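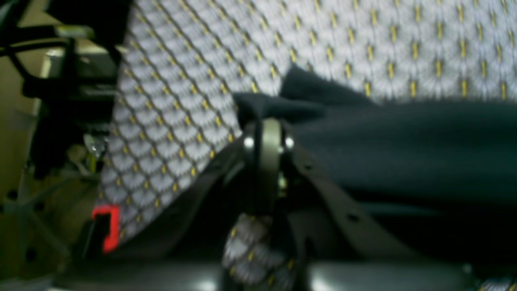
What a Second Fabric Cell Is Going to Cost Me

12 June 2022

So I've been putting off this post for a while, mostly because writing down the numbers makes them real. But the quote came back on Friday, I've had a whole weekend to stare at it, and my spreadsheet has gotten to the point where only I can read it. Time to get it out in the open.

Quick catch-up if you're new. I run a small shop that does textile handling work for other people, meaning somebody sends me a box of fabric and wants to know whether a machine can pick it up, fold it, lay it flat or sort it. I have one arm set up for this, with a wrist camera and a two-finger gripper, and I've been running it on and off for a couple of years. The current job is for a bedding company called Rivinora. They've got me on layered stuff, a gray quilted-looking weave with little yellow stitches all over it and a dark navy cloth on top that's a bit fuzzy. Soft on soft, in other words, the kind of work that eats up an afternoon before you've noticed lunch went by.

They want more of it. A lot more, starting in November. One arm can't do that and also do everything else I've promised people, so I need a second cell.

What I thought I'd need

My first budget was basically "the arm, and then some bits." Ha. The arm is the easy line! You call the dealer, they give you a price, you wince, you write it down. I priced a Stillance because it's what I already have and I know where all the menus are. I looked at a cheaper one too, and it was tempting for most of a week, but I'd have to redo my mounting plates and relearn the software, and I know myself. I'd be grumbling about it until Christmas.

It's the bits that get you. I went back through two years of receipts (a shoebox, then a better shoebox) to see what the first cell really cost once it was running, and the bits came to more than half of what I paid for the arm. Cables. Brackets. More cables. The right fasteners after I'd bought the wrong fasteners. A power strip that could live where I needed it to live.

Fingers

If you handle cloth you go through fingers, or at least through finger designs. Mine are screwed on, two screw heads right near the tip, and I've gone back and forth on whether I like them there. It makes swapping quick. It also means there's hardware close to the business end, and on a loose knit I worry about snags. On the Rivinora fabric I haven't had any trouble with it so far, and the rounded top seems to be a good shape for pushing into folds.

For the new cell I'm budgeting for 10 spare fingers from the start. Last time I ordered 2, felt very grown up about it, and was out of them by spring. Foley does them for me in small batches and the price drops a fair bit if I order the lot at once, so that's going on the first purchase order and I'm not letting myself talk it down.

The camera

I had $300 down for the wrist camera and its mount and I think that's fine. I could spend a lot more. I looked at a Nulari depth unit that everyone on the forums seems to be in love with, and it's a lovely little thing, but it's bulkier than I want that close to the fingers. When the gripper gets in tight against a pile of cloth, there's not much room for anything else. I'd sooner have something small and keep the clearance.

What I am adding is a light. I've got bright fabric at the top of my view and deep shadow lower down, and dark navy in shadow is a pain to work with. You lose the folds. A cheap bar light with a diffuser should help, and if it doesn't, I've wasted very little money by the standards of this project.

The table and the frame

Okay, this is the part where I changed my mind. I was going to buy one of those ready-made workstations with the frame already bolted up. They look so tidy in the catalog! But shipping alone was $872, and that was curbside, so I'd still be dragging it in through the side door myself. I'm building my own again from black extrusion. It takes a couple of evenings, I can put the brackets where I want them, and if Rivinora decides next year that they're sending me king-size anything, I can unbolt a side and make it wider.

I'm still torn on the work surface. I like a dark one for pale fabric, and that's most of what I get. With navy it's much less helpful. I might do a swappable top, dark on one side and light on the other, if I can think of a way to hold it down that doesn't give the cloth something to catch on. Ideas welcome in the comments, seriously.

Things I keep forgetting to put in the budget

My own time, first of all. Setup on the first cell took me weeks and I wrote it down as zero, like I was a hobbyist. This time there's a line for it.

Calibration days, when nothing gets done and no one pays you.

Fabric! I go through a surprising amount of test cloth, and customers don't always send enough. I buy remnants now and keep them in bins by weight.

Insurance went up with the first arm and it'll go up again. I have a call in about that.

Where it stands

I've got the deposit for the arm set aside and I'm going to order it this month, along with the fingers. The frame parts can wait until I've measured the corner properly, with the door open and with the door closed (ask me how I know). Lead time on the arm is the big unknown. The dealer said one thing on the phone and the quote says another, and I've emailed to find out which one I'm supposed to believe. I'll post the spreadsheet once I've cleaned it up enough that a stranger could follow it.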